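Frequently Asked Questions: The Vurkholm Comic Strip Archive

What does the archive contain?
The archive holds the complete run of Vurkholm, a weekly humor strip printed in the Ladier College student paper, along with pencil roughs, two color supplements and a small group of letters to the editor. There are 1141 items in all.

Is the whole strip available in print?
Yes. Brisum Press has issued the strips in seven paperback volumes. The supplements appear in the last volume, at their original page size.

Why are some strips missing their titles?
Title panels were dropped when the paper ran short of space. Where a title survives on the original art, it has been restored. Where none survives, the strip is listed by its issue number.

May I visit the reading room?
Visitors are welcome by appointment. Requests should reach the archive at least 13 days in advance and should list the boxes to be consulted. The reading room closes for the month of August.

May I reproduce a strip in a book, article or website?
Rights to the strip are held by the Jaiswal estate. The archive can supply scans but cannot grant permission to publish. Please write to the estate first and include a copy of its reply with your scan order.

How long does a scan order take?
Most orders are filled in two weeks. Oversize pages – chiefly the color supplements – take longer.
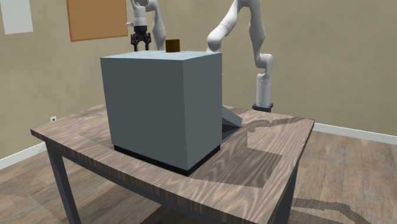
Scans are sent as download links, which expire after a month. Printed copies are not offered.

Does the archive accept donations?
The archive is seeking original art, T-shirts and campus posters connected with the strip. Please do not mail items without writing first. Duplicate copies of the student paper are no longer accepted.

How should the archive be cited?
Give the strip's title or issue number, followed by "Vurkholm Archive, Ladier College Library."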